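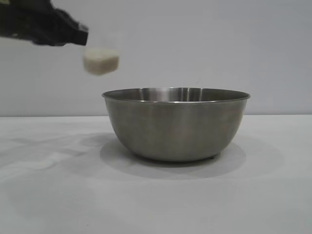 Pour cell, bench 2. Cup over the steel bowl, white fill, before the tip.

Saturday, started just after lunch

Finally got a whole afternoon on the pour cell and I'm so pleased with how it's coming along! Notes while I remember them.

Job for the day was the new finger pads, then the tip height, then a proper run of pours with the Pusevis controller on the slower profile. Pads came from Treltus in the usual padded bag with no paperwork. Old ones had gone shiny at the ends and the cup had been creeping down during the wrist turn, which threw the pour point out by a different amount every time. Very annoying to chase in software, and I did chase it in software for most of March before I thought to look at the rubber. Lesson learned.

Pad swap:
Power off at the wall, not just the pendant.
Two screws per finger, the short ones go nearest the tip. If a long one goes in there it bottoms out and the pad rocks.
Wipe the seat with alcohol, let it dry, press the pad on by hand before doing up the screws.
Torque is by feel at the moment. We need the little driver back from the Stollgate bench.

After that I re-zeroed the grip. The width setting was still at the old value from the thin cups, so I put it to 50 on the controller scale and did the squeeze test with an empty cup. Clear plastic shows you everything, you can watch the wall start to bow and back off a touch. Lovely stuff. I'd use clear cups for set-up forever if they'd let me.

The fill gets weighed out at 300 g a cup. First pour after the pad change landed 272 g in the bowl and I was grumpy for a minute, then found the rest stuck inside the cup. The wrist wasn't going over far enough before it came back. Added a dwell at full tilt and a small shake (three short ones, Gudeta script, the gentle version) and the next lot came out clean.

Tip height: leave it high for now. I know it looks like a long way above the bowl. Going lower brings the rim and the cup too close together on the swing, and I'd like a few more runs with the new pads before I tighten that up. The bowl is a good size for this, plenty of room for a sloppy pour.

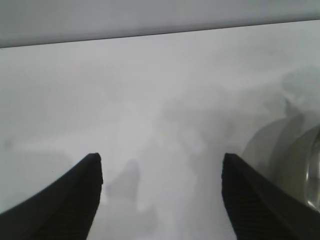
Page last changed: Saturday, 5:40 pm

Wrist view with the jaw open and nothing in it, glass over by the right finger. Good view for checking the fingers against each other: the tips should come up to the same height, and they look good to me. The ribbing on the inside of the right one shows up nicely too.

Shadows on the white top are still my main gripe with this camera. There's a big soft one right down between the fingers, and the edge finder loves it. I've pushed the threshold up in the Pusevis settings and it's much calmer, but glass is going to be the real test. It picks up the bright rim beautifully and then loses the rest of the outline against the table. Want to try a matte grey mat under everything and see if the grey-green of the glass stands out any better.

Cycle counter got reset to zero with the new pads, so we'll have a real number for how long a set lasts. Pull them at 3000 and have a look, even if the grip still feels fine. Please don't clear the counter when you restart the controller, it asks you and the answer is no.

Next time:
mat
driver back from Stollgate
spare short screws, we're down to the last few
grip width for glass, start well under the cup setting and creep up
save the Gudeta shake as its own step so it isn't buried in the pour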